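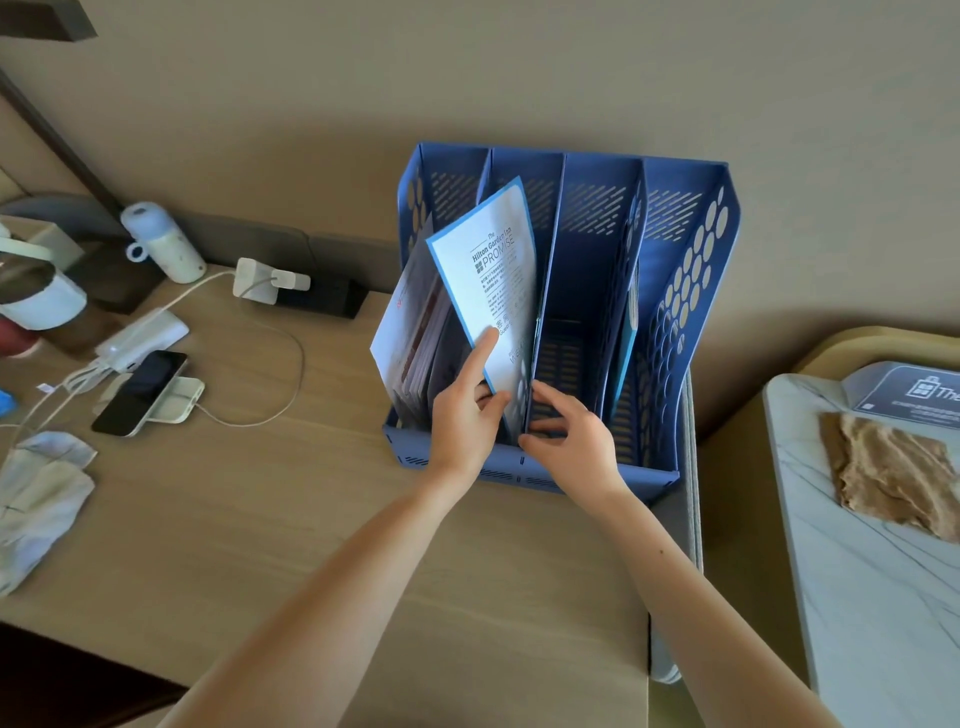

Sorting leaflets in a four-compartment desk file.

Search the help pages Type a word or question Go

Rireto Workspaces > Your Desk > Paper and Desk Files > FAQ

Desk files: frequently asked questions

These are the questions members at the Mabula and Zevatia floors ask most often about desk files and keeping paper under control. Erick Laizer looks after this page. It was last gone over in May.

Do I get a desk file with my desk?
Yes. Every assigned desk comes with one upright plastic file. Drop-in desks do not have them, but you can borrow one from the front counter for the day.

What should go in each compartment?
That is up to you. Most people who ask us end up with something like this, left to right:
Booklets and catalogs
Leaflets and single sheets
New paper, not yet read
Folders for current work
Try to have the third compartment empty by Friday afternoon.

My leaflets slide down and curl. How do I stop that?
Thin leaflets need something stiff behind them. Put a booklet or a piece of card in the same compartment, or slip the leaflets into a folder. Filling the compartment a little more also helps.

How do I get one sheet out without pulling up the rest?
Hold the file by one of the dividers with one hand and tip the sheet toward you with a finger of the other. If you pull straight up with one hand, a light file tends to come along with the paper.

How much will it hold?
The Brestlow file we hand out takes roughly 1,000 sheets of ordinary paper in all. It gets hard to use well before that. If you can't tilt the papers in a compartment to see what is behind the first one, take some out.

I travel a lot and come back with hotel cards, brochures and maps. Keep or toss?
Keep anything with a booking number or a charge on it until your expenses are paid. Welcome leaflets, guest promise cards and Wi-Fi slips can go in the recycling once you're home. If you like to hold on to a few, give them one compartment and no more.

Where on the desk should the file stand?
At the back, against the wall, with the open side facing you. Leave the power socket clear so you can get a plug in and out. Water bottles and cups should go on the other side of the desk from your paper — most of the ruined documents we hear about were next to a drink.

Can I keep my chargers in it?
You can run a cable through the slots, but we'd ask you not to put chargers or phones inside while they are plugged in. Leave them out on the desktop.

How do I clean it?
Take everything out and wash it in the sink with warm water and dish soap. An old toothbrush gets dust out of the slots. Let it dry for 30 minutes, longer if water is sitting in the corners, and wipe it before the paper goes back.

How often should I sort through it?
Once a month is enough for most desks. Set aside 20 minutes. Paper you haven't touched in 6 months should be scanned, taken home or recycled.

Can I get a second file?
Yes, if we have one in stock. Ask at the counter.

Comments (3)

deskbytheplant
Tipping the sheet with a finger works. I'd been dragging the whole file across the desk for a year.

M. on Zevatia
Are there any of the wide ones left? My folders stick out of the top and catch on my sleeve.

Erick Laizer
There are two wide ones behind the counter on Mabula. Come by before 4 p.m. and I'll put one aside for you.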